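Section 4: Setting up the meditation timer for group practice

The Kilik timer may be used by one person or by a seated group. This section covers its use in a shared hall and should be read by the person who will keep time. Individual practice is covered in Section 3.

Before you begin

Place the timer on a firm, level surface within reach of the timekeeper's seat. The surface should be clear of incense, candles and offering water. Remove the film from the speaker opening and connect the power lead.

Caution: Do not stand the timer on a cushion or folded cloth. The vents on the underside must remain open.

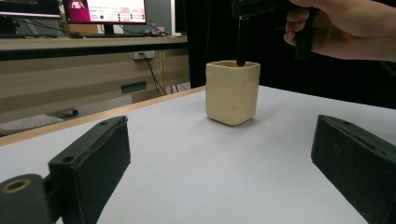

Setting the sitting periods

1. Press and hold MODE until the word GROUP is displayed.
2. Turn the dial to select the number of sitting periods, then press the dial to confirm.
3. Set the length of each period in minutes. The longest single period is 200 minutes.
4. Set the interval for walking meditation. If the group does not walk between periods, select NONE.
5. Press START once to store the programme. The display shows a small lotus when the programme has been saved.

Note: The programme is kept in memory when the power lead is removed. It does not need to be entered again before each meeting.

Choosing the bell

Two bell recordings are supplied. Gernodach is a low bowl with a long decay, and is suited to larger rooms. Liepiņa is a higher hand bell, which some groups prefer for the start of walking. To hear a recording, press BELL and turn the dial.

Three strokes are sounded at the opening of a sitting and one at the close. Groups that follow a different custom may change the number of strokes under BELL – COUNT. Where a teacher is present, the teacher's custom should be followed.
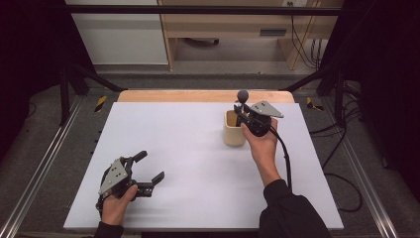

Figure 4. Left hand near the edge of the white board, jaw fingers open.

Chanting and recitation

When chanting precedes a sitting, the timer should be left in PAUSE until the final recitation has ended. Press START after the group has settled. The opening bell sounds after a short delay, so that the timekeeper may return to a seated posture.

Caution: Do not adjust the volume during a silent period. Each turn of the dial produces an audible click.

Locking the controls

Enter the code 2687 and press MODE to lock the dial. The same code releases it. Halls used by several groups are advised to keep the controls locked between meetings.

Replacement leads and further bell recordings are available from the Dromodstead office. Orders received by 3rd February will be sent before the spring retreat period.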